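Ekbridge Peer Mentoring – progress report to the Praven Fund
23 Nov 2018

Since July we have matched 290 newcomers with someone further along in their trade, against a target of 250. We would love to credit our planning. Most came through Hendik, whose staff canteen seems to run on gossip.

Introductions are still made by email, one at a time. The matching software remains very good at pairing bakers with other bakers from the same street.
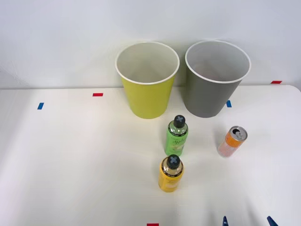
Of the 573 people who signed up, a fair few wanted a mentor but not, on reflection, any advice. We now ask about this on the form.

Goal-setting evenings continue at the Gunawardena rooms. Attendance dips when we call them workshops, so we have stopped – they are "evenings" now, and fuller.
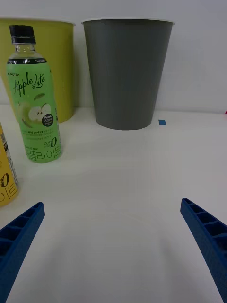
Apple Lite on the table.

Spending is on budget apart from postage. We still need 2 more mentors in catering before the next intake.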